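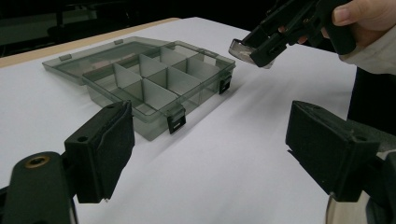
3.2 Materials and storage conditions

The study compared three ways of keeping small sewing notions (buttons, press studs, hooks and eyes, bobbins) in shared workrooms. The workrooms belonged to two alteration shops and one evening school, referred to below as Biston, Tsuji and Jimen. All had kept their notions in mixed tins before the study began, a habit that earlier work on tailoring shops has linked to repeated buying of stock already held (Kurtuluş and Saraç; G. Oral and E. Oral).

In the first condition the tins were left as they were. In the second, notions were sorted by type into paper envelopes, each marked in pencil and filed upright in a drawer. In the third, they were sorted by type and size into translucent plastic boxes with a hinged lid and a base divided into rectangular compartments of varying size (Figure 2). Compartments were not labelled. Pilot sessions at Jimen had shown that labels on the lid were read only when the box was closed, and that staff tended to leave boxes open on the table for the whole of a shift.

Figure 2. Compartmented box of the type used in condition three, with the lid open.

The stock was the same in each condition and was made up of 156 item types. Item types were defined by kind, size and colour, so that a black two-hole button and a black four-hole button of equal diameter were counted separately. Items that could not be assigned to one type, mostly damaged hooks, were removed before sorting.

3.3 Procedure

Thirty-seven workers took part. Each was given a printed slip naming one item type and asked to bring a single matching item to the cutting table. Time was taken from the handing over of the slip to the placing of the item on the table. Wrong items were recorded as errors and the trial was ended at that point – no second attempt was allowed. A trial with no item after 96 seconds was recorded as abandoned.

The order of conditions was rotated between workrooms. Between conditions, participants had one full working week with the new arrangement before any trial was run, in order to reduce the effect of simple unfamiliarity. Restocking during that week was left to the workrooms and was not observed.

3.4 Treatment of colour

Colour matching raised a separate problem. Under the warm lamps at Tsuji, navy and black buttons were confused often enough in the pilot to mask any effect of storage. All slips naming a dark button therefore carried a sewn sample, following the method of Karabulut. The samples were replaced in January, when the thread on several of them had begun to fray.

Tinted plastic may also alter the look of an item seen through a closed lid. This was not tested directly. Participants in condition three were asked to open the box before choosing, and trials in which they did not were kept in the error count but left out of the timing analysis. The Tandonine lamp fitted at Biston partway through the study gave a cooler light than the one it replaced, and results from before and after the change are reported separately in Section 4.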